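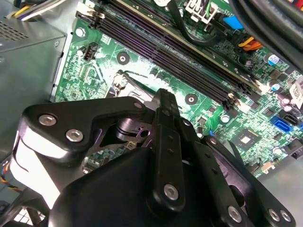 Figure 3. Green motherboard inside an open desktop computer case.

3.2 Board-level faults and the decision to repair

Households in our sample gave up on desktop computers for reasons that often had little to do with the state of the hardware. The most common answer to the question "Why did you stop using it?" was that the machine had become slow, followed by a failure to start. In the second group, owners tended to speak of the computer as one object that had died. Repair staff spoke of it as a set of parts, most of which they expected to be sound. The motherboard, mounted inside the case as in Figure 3, was the part that owners were least able to name and the one that repair staff named first when asked what would make them turn a job away. An open case gives direct access to the board, but access did not settle the question of cost.

We collected 2192 intake records from repair counters in two towns, Ornow and Drulow. Each record lists the complaint in the owner's words, the fault found, the price quoted and whether the owner went ahead. Records with no price were kept for the analysis of complaints and left out of the analysis of decisions. Laptops were coded separately and are treated in Section 4.

The share of owners who accepted a quote fell sharply once the board itself was named as the fault. For all other desktop faults taken together, 80 percent of quotes were accepted. For board faults the figure was 43 percent. Price explains part of this gap, though board quotes in the lowest price band were also refused more often than quotes for other parts in the same band. Interviews suggest that owners heard "motherboard" as a word for the whole computer. One owner in Drulow told us that if the main part was gone she saw no point in keeping the rest — she had been quoted less for the work than she had paid for her monitor.

Counter practice differed between the towns. In Ornow, staff wrote the fault on the quote by part name and left the owner to ask. In Drulow, the form introduced by Tymofii Horobets carried a second line stating which parts had been tested and found to be working. Acceptance was higher in Drulow for board faults but not for power supply or storage faults. We cannot separate the effect of the form from other differences between the counters, including the shorter waiting time in Drulow after May.

Papadakis describes a similar pattern for washing machines, where the control board was refused more often than the pump at the same price. Her account rests on the age of the appliance. Age mattered in our records as well, but the gap between board faults and other faults was already present in machines less than 5 years old. Riklow's argument that owners use a repair quote as permission to buy a new machine fits some of our interviews better. Several owners had looked at prices for new computers before they came to the counter, and two had already placed an order.

Refused machines were not always thrown out. Owners who declined a board repair often asked for the drive back and left the case behind, and staff at both counters kept such cases for parts. These later uses do not appear in the intake records and are taken up in Section 5.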